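Restringing at home: tension loss after the first month

3 min read

The club at Zasstead has one stringing machine, a drop-weight model that lives in the cupboard beside court 2. I have been using it for my own squash rackets and for a few belonging to the juniors. These notes cover what I measured between September and the Barnport fixture.

All rackets were strung at 26 lb on the mains and the same on the crosses. I used a multifilament string from one reel, so batch variation should be small. Tension was checked with a phone app that listens to the pitch of the string bed when it is tapped. The absolute figure from these apps is not worth much. The change from one reading to the next is usable if you tap in the same place and keep the room quiet.

Most of the loss came in the first day, before the racket had been played with at all. After that the curve flattened. Over the following month the frames used twice a week lost roughly 3 lb more, and the one I left in the bag lost slightly less.
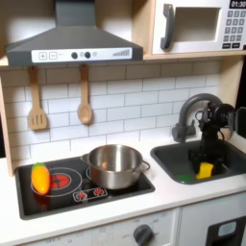 Play kitchen, with the microwave at 01:30.

Pre-stretching reduced the early drop but made the bed feel harder, and two of the juniors disliked it. I have stopped doing it for anyone under 15. For adults I ask first.

The larger source of error was my own clamping. On the drop-weight machine the bar has to finish level, and on the first few rackets I was accepting it a little low. I now reset the bar if it is visibly off, and the finished readings are much closer together. It adds a few minutes per racket.

Next job is to repeat the test with the thinner gauge that most of the Drukham players use. I have enough for 5 rackets and will post the readings once they have had a month of league play.

4 comments · 11 shares

Recent posts
Grommet strips: when to replace them
Court shoes on the new floor at Barnport
Wieczorek Plate: notes from the first round
Ball speed in a cold court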